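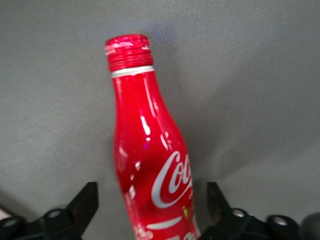 Last updated 2024-07-04
4 min read

I want to talk about grip limits, and I know how that sounds. Stay with me, because I think we're writing our rules backwards and it's starting to cost people time.

Most shops I know that run small arms have a sheet taped up somewhere that says how hard the fingers may close. One number. Ours at Didbridge said 18 newtons for the better part of two years, and I was the one who typed it! It came from a good place. Somebody had crushed a paper cup in a demo, everybody laughed, and the next morning we had a rule.

The trouble is that a number like that only knows about the gripper. It doesn't know what's going between the fingers. Take a shiny aluminum drink bottle, the kind with a screw cap and a long curved shoulder. Is it full or empty? Sealed or already opened? Grab it at the neck and you've got a skinny little cylinder. Grab it lower down and you're on a wide, slick curve that changes width as you go. Same bottle, same gripper, and I'd want a different limit for pretty much every one of those cases.

So what I'd like to see is a rule that starts with the object. Before anyone runs a pick on something new, they write down what it is, where the fingers should meet it, what state it's in, and what "damaged" would mean. A dent? A scuff in the paint? A leak? People skip that last question constantly, and then you get two operators arguing over whether a run counted as a failure. I've been in that argument. I've been on both sides of it, come to think of it.

Charalambos Sotiropoulos, my old boss at Karaca, hated this idea when I first floated it in January. His point was that 84 objects means 84 sheets, and people under deadline will copy the last sheet and change the name at the top. Fair enough — I've done it myself. But you don't need a sheet for every single thing. We sorted our shelf and ended up with 4 groups that covered some 80 percent of it, and only the oddballs got their own page.

I'd also make the pause before contact part of the standard. Fingers on both sides, nothing touching yet, stop there and look. The folks at Motuldale do this on the first run with any new item and it takes a few seconds. Are the tips level with each other? Will one side get there first and shove the thing over? With reflective stuff I'd be extra fussy, as a bright streak down a glossy curve can fool a camera about where the edge is.

Stornance, where I do a bit of consulting, went the other way and just lowered the limit for everything. I get it, it's easy to enforce. But a weak grip drops things, and a dropped bottle is a damaged bottle too. Their sheet has nothing to say about drops.

Keep the maximum on the wall if you like. I'd still keep one, for the sake of people's knuckles. Just put the object sheet next to it, and make somebody sign the object sheet first.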